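Sleep and Shift Work Among Hospital Staff
Student project report by Lieven Leemans and Ans Brouwer

Introduction
Our project asked how night shifts affect sleep for people who work in operating rooms. Close work on tissue with fine instruments takes steady attention, and we wanted to know how rested the staff feel. We gave a paper survey to staff at the Brudholm hospital in October. 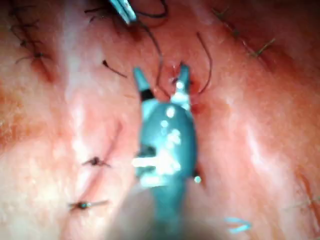
Method
We handed out 200 forms and left a box by the staff room. Each form had 26 questions on bedtime, naps, coffee and meals. Forms with no shift marked were left out.

Results
Night staff reported shorter sleep than day staff. Many said noise at home was the main problem. Naps before a shift were common, and most lasted under 45 minutes. Coffee use was much the same in both groups. 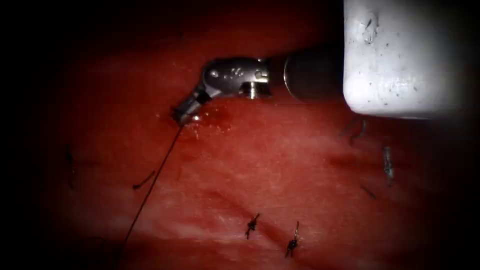 Tiltach Student Reports, Vol. 2, p. 45

Limits
People filled in the form from memory. A sleep diary would give better numbers.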